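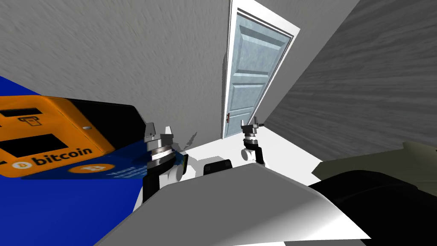

Ok so the hallway. Week three of painting it and I am writing this with one hand and a sandwich in the other, so forgive the spelling. I've wanted a gray hallway since we moved in, and everybody has an opinion about gray now, apparently it's over, apparently I should be doing mushroom. Don't care. What I keep going back to is gray wall with the brush marks left showing, bright white door frame, and then the door itself in a really pale icy blue-gray. Panels and all. The dark little handle too, a sort of reddish brown, I like that more than I expected to. My own door is currently orange pine with a brass knob that comes off in your hand.

Anyway. Where things stand.

Walls: two done, one half done, one I'm pretending is a closet. I stripped the paper in July, when it was hot enough that the paste smell got into the bread. Under the wallpaper was more wallpaper. Under that, a green I can only call hospital. Under the green, plaster that fell off if you looked at it wrong.

Primo Morelli came by to look at the plaster. He did my sister's kitchen. He knocked on it for ten minutes, like he was waiting for someone to answer, and then said I could patch most of it myself if I was patient. I am not patient. He also said not to sand it perfectly flat, to let it have some texture and then brush the paint on in different directions, thin coats, two grays close together. So that's the plan. Roller is back in the basement.

Money, because my mother asked and so did two of you in the comments. I've spent $463 so far. That is paint, filler, primer, three brushes (one good, two awful), and a drop cloth that turned out to be see-through. Does not count the $107 for the steamer rental, which I kept a day too long. Primo quoted up to $2,000 to do the whole thing, ceiling included, and some mornings I stand there in my socks and think yes, fine, take it.

The paint. I tried four samples. The first went purple by dinner time. The second was nice but so dark that the coats on the hooks disappeared. Third one, no memory of it at all, I just have a square on the wall labeled "3 NO". The fourth is the one I bought, and of course it looks different in the can, on the wall, at night, and on my elbow.

Things I would do differently:

- tape the baseboards BEFORE opening the can
- buy the good brush first, not third
- stop asking people on the stairs what they think
- eat lunch

Carmela Bassi from upstairs stopped to look on her way out with the dog. She told me the hallway in her place was the same green underneath and she just painted straight over it in 1 afternoon and it's been fine. Fine! Years! I went back inside and looked at my bucket of scrapings for a while.

The door is next and I'm nervous about it. You have to take it off, I think? Or you can do it hanging if you wedge it. I've read both. Panels first, then the crosspieces, then the long sides, and don't go back over anything once it starts to get tacky. I will definately go back over it. I know myself.

Still no decision on the floor. It's brown tile, chipped near the radiator, and I go back and forth between painting it and a long rug that covers teh worst of it. Rug is winning. I can't be on my knees again before Christmas.

If anyone has a door handle they like, send me a link. Nothing brass. Got to go, the second coat is calling and the dog upstairs is barking at Primo's van again.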